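## From the Members' Benches: Vira's laundry helper

When Vira Chornovol joined us at the Josholm shared workshop in September, she told us she wanted a robot that would go out to the washer on her balcony so she wouldn't have to. We all smiled a little, I'll admit, and then she brought in her notebook, and it was 179 pages long, and we stopped smiling and started helping! She has named the project Trullora, after a song her grandmother used to hum, and most of the real work now goes on at home.
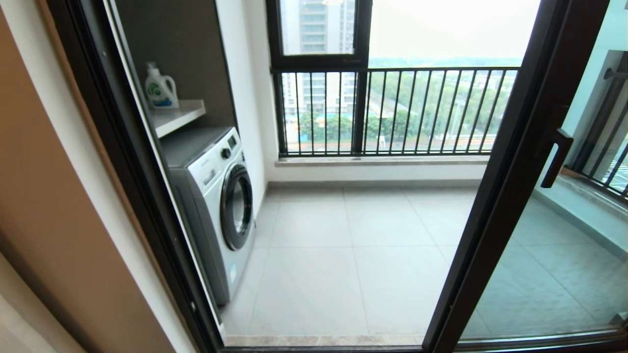 Trullora has given Vira more trouble with the doorway than with anything else. She had expected the washer itself to be the hard part, with its round door and that little knob up on the front, but a marble threshold and a metal door track come first, and an arm that has to reach over both needs a good deal more patience in the programming than one working at a bench. Her arm program is on version 22 now, and she keeps every old one (in case she was right the first time, she says).

We spent a whole pleasant evening on fingers. Bare ones are simple and easy to wipe down, while wrapped ones are softer on whatever they touch, and Vira likes to try a thing both ways before she settles.

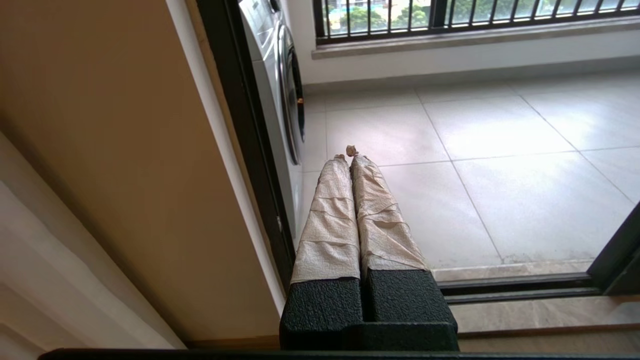
Her rule is to change one thing, run it, write it down, and only then put the kettle on. I have tried to adopt this rule myself and I keep getting the kettle part out of order.

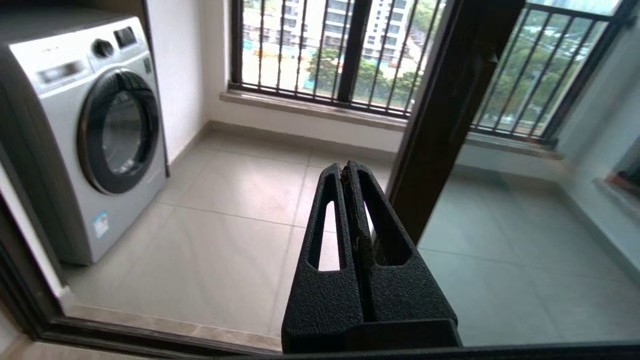 The glass is another matter. A sliding panel picks up reflections, and Vira has been rewriting the part of her code that decides what is a real edge and what is only a shine. It runs to 2437 lines, and she'd be very glad of a second reader, so do speak up if you enjoy that sort of thing.

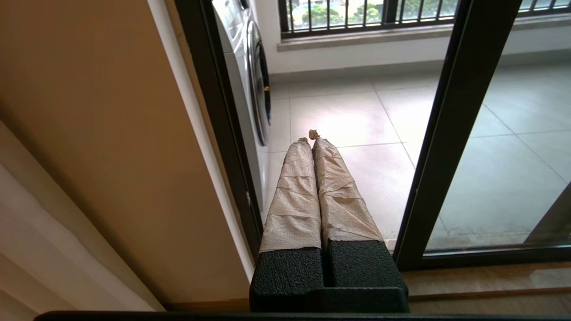
She is also looking for two short lengths of cable sleeve and the loan of a torque screwdriver. Leave word on the board by the Josholm kettle.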